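3.2 Does a marked grid make placement repeatable?

Table grids are often credited with more than they can deliver. Benavides and Salazar claim that squares marked on a covered surface are enough to fix where an object stands, and they report 2,718 placements in support. We doubt it. A square tells the reader which patch of table was used. It says nothing of where within that patch the base came to rest, and for a tall, narrow object such as a wine bottle that is the part we would want to know.

Our own surface was brown kraft paper divided by blue tape into roughly square cells (Figure 2). The bottle is dark, with rounded shoulders and a slender neck. 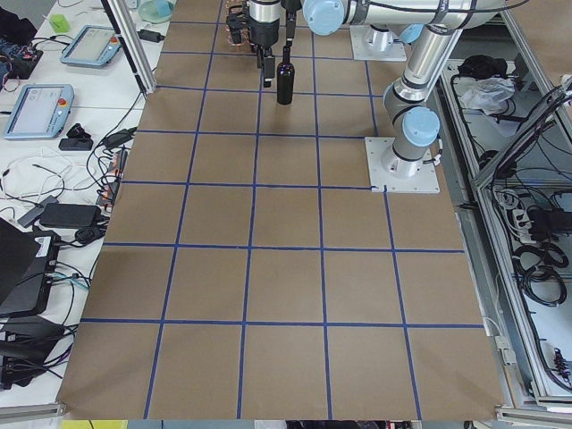 3.3 Sources of error

Tape has a width, and earlier accounts seldom say which edge they measured from. Reddy used the inner edge; Agudelo does not say. Paper is no better behaved. It can lift, stretch and curl, and a line laid straight in December may not be straight in February. Of the 479 placements we logged, 82 had to be set aside for want of an agreed reference edge, a loss we find hard to square with the confidence of the earlier work.

A single bottle in an otherwise open stretch of paper is also an easy case. With no neighbours to knock against, it flatters any method.
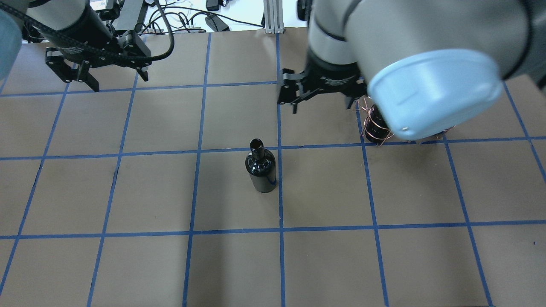 Is the cell reference alone enough to report a position?
We think it is too coarse. A cell reference should be given together with the distance from the base to two named tape edges. Haugland's objection that this slows the work is fair, but she offers no figures for the delay.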